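About Derkus

Derkus is a small robotics research group. We study how robot arms learn to pick things up, and in particular how much of that learning can be done in simulation before a real arm is switched on. We work from two rooms on the upper floor of Arkell House and share a workshop with the engineering college next door.

The group began as a project at Buckley, a firm that built packing lines. The lines worked well as long as every item was the same shape and arrived the same way round. When a customer wanted mixed goods handled, each new item had to be set up by hand, and that took days. We left to work on that problem full time.

What we work on

Our main method is called Barker. It trains a grasping policy on computer-made kitchens, where the surface, the lighting, the objects and the view from the wrist are changed between one attempt and the next. Many groups vary their training scenes in this way. Our part of it is the order in which the changes come. Barker starts with plain worktops and one object. Once the policy is coping, it brings in busy patterns, odd shapes and a second object that has to be left alone.

Patterned stone gave us a lot of trouble in the early versions. The policy treated pale veins as edges and closed the fingers in the wrong place. We now spend up to 17 hours of each training run on marble and similar surfaces alone.

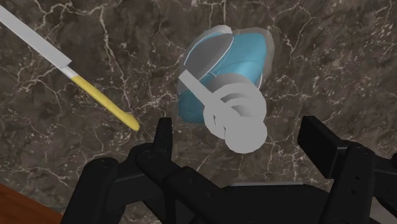
Wrist view from a simulated kitchen: veined dark marble, a yellow-handled knife and a blue and gray object near the gripper.

What we have found

In our last full set of tests we ran 126 grasps on a real arm, using objects the policy had not met in training. It lifted and held the object in 114 of them. Most of the failures involved thin, flat items lying flush with the table. We have not solved that, and a change to the finger pads helped less than we had hoped.

We also trained a version on the same scenes in random order. It reached a similar score in the end but needed far longer to get there. The write-up covers both versions and lists the failed grasps.

How we work

There are five of us. Two look after the simulator, two work on training and one runs the real arm. We are paid for by research grants and by a small amount of contract testing for equipment makers. Contract work is kept separate and is not used in our published results.

Visits

The lab can be visited by appointment, usually in April when the arm is set up for open demonstrations. Schools and colleges should write to the office first, as the test room is small. The entrance is at the side of the building, past the bicycle racks.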